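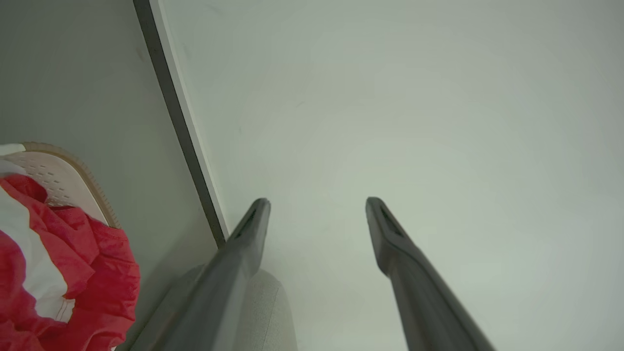
Gray scuffs on flat white wall next to sofa: clean, touch up or repaint?
Forum: Interior Paint and Drywall

matte_or_not
Posted Sat 13 January

Flat white wall, Davance interior matte, two coats over primer, applied last February. The room has a white trim strip along the bottom with a black band under it, gray floor, and a gray Grutedetti sofa near the wall. I have dark scuffs at a few heights plus some specks that I can only find with a light held low.

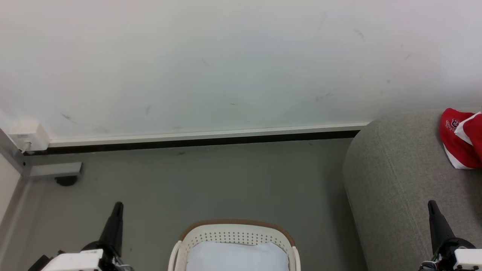 Wall with the three worst marks, baseboard below, sofa at right.

Dry microfiber did nothing. Damp microfiber did nothing I could measure. I have half a can of the original paint, stored indoors with the lid down. Before I open it I would like to know if a melamine sponge is acceptable on true matte. The can label says "wipeable" and gives no method.

kerf_line
Melamine is an abrasive. On true matte it polishes the high points of the film and you get a shiny oval where the scuff was. From straight ahead it looks fine, from the side it does not. I would skip it and go directly to touch-up from the same can.

94grit
Disagree with kerf_line. It depends on pressure. Wet the sponge, squeeze it out, two passes with no more force than the weight of your hand, then stop and let the spot dry before you judge it. I did a hallway in Blöndal flat this way and cannot locate the spots now. Touch-up on a wall that has had most of a year to age will flash, same can or no.

kerf_line
Blöndal flat is a different film. It has a ceramic filler and takes rubbing better than most. You can't carry that result over to Davance.

94grit
Fair on the filler. The order of operations still holds. Cleaning is cheap to try somewhere low, and paint is hard to take back off.

matte_or_not
Test patch location, then. I was thinking low on the wall by the sofa arm.

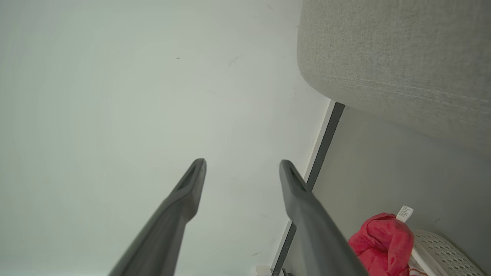

Sofa corner and the trim line, with the fainter marks on the wall.

trimcoat
Low by the arm is a good choice. Two remarks.

First, work out what is making the marks. A gray smear that sits on top of the paint is transfer, usually rubber or dark plastic. Drag a fingernail across it. If you feel a groove, the film is damaged and no sponge will help. If it is smooth, try a white vinyl eraser before melamine. It lifts rubber well and has much less bite.

Second, pull the sofa out before you do anything wet. Runoff goes down the wall, over the white strip and onto the black band, and dried drips show on black.

drywall_dep
Seconding the eraser. Brush the crumbs off dry. If you wet them they smear.

On touch-up: stir the old can properly, thin the paint slightly with water, and dab with a small foam roller. A brush leaves a texture that won't match a rolled wall. Feather out past the mark. If it flashes after a full day, roll the whole wall corner to corner and be done with it.

kerf_line
Agree with all of that except the thinning. Thinned matte dries at a different sheen in my experience. Use it straight and keep the roller nearly dry.

matte_or_not
Fingernail test done. The two lower marks are smooth. The upper right one has a slight edge to it. Eraser on the lower pair, paint on the upper. Is the Grarnik foam roller any good or does it shed?

drywall_dep
It sheds for the first few minutes. Wrap it in masking tape, peel the tape off, and then it is fine.

94grit
Post the upper mark again once the paint has dried - side light, please, with the lamp close to the wall.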